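Wastari clothing swap is back, and it has a bigger room this time

2019-06-10

I've been going to the Wastari clothing swap for years now and I still get silly about it the night before, pulling things out of the closet and putting half of them back. 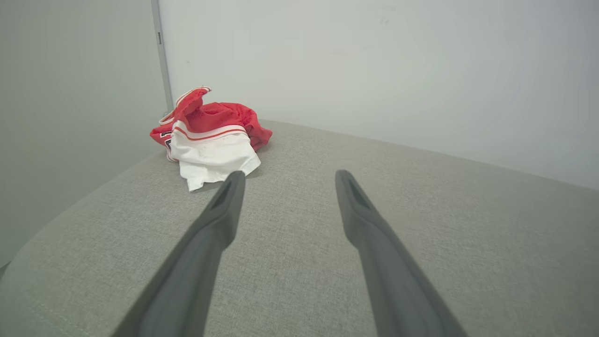 New room, same rules

The big change this summer is the space. The swap has moved out of the church basement on Kennedy Street (goodbye, low ceiling, I won't miss you) and into the old Traltow furniture showroom two doors down from the bakery. Carys Eynon, who started the whole thing, told me she signed the lease for the season last week and then went straight out and bought hangers. Lots and lots of hangers!

If you haven't been before, it works like this. You bring clean clothes, you get a paper ticket for each piece, and you spend the tickets on whatever you like. A coat costs 2 tickets, everything else is one. Kids' clothes go on their own tables by the window and they don't need tickets at all, so if you've got a toddler who grows out of pants while you're looking at him, bring a big bag.

Doors open at 11 and I'd get there early if you want shoes. The shoes go so fast. Last time I watched a pair of green ankle boots walk off in my exact size while I was still chatting at the front desk, and I've thought about those boots more than I'd like to admit.

What they'll take

Pretty much anything you'd be happy to hand to a friend. Jackets, dresses, jeans, scarves, bags, belts. Bedding and curtains are fine too, which is new. Please no underwear and no single socks (yes, people try). If a zipper is broken, pin a note on it, and Pantelis Gkikas will have his sewing machine set up in the back corner for small repairs. He fixed the lining of my winter coat at the December swap and wouldn't take a cent for it, so I brought him a pie.

Anything left over at the end of the day goes to the Faltent thrift store, and they've asked for everything to be folded and bagged by size. I'm on the folding crew again. Come and help if you've got an hour, it's a fun bunch and there's coffee.

The numbers, for those who like them

377 people came through the door at the December swap, and Carys says 2000 pieces changed hands. That's the most they've ever had, and it's why they needed more floor. She's hoping for more men's stuff this year, so go bother your husbands and brothers. Mine has a drawer full of golf shirts and he doesn't play golf.

Parking is in the lot behind the showroom, and you come in by the side door with the ramp. Entry is free, and there's a jar on the desk if you want to chip in for the rent. I'll be the one near the shoes.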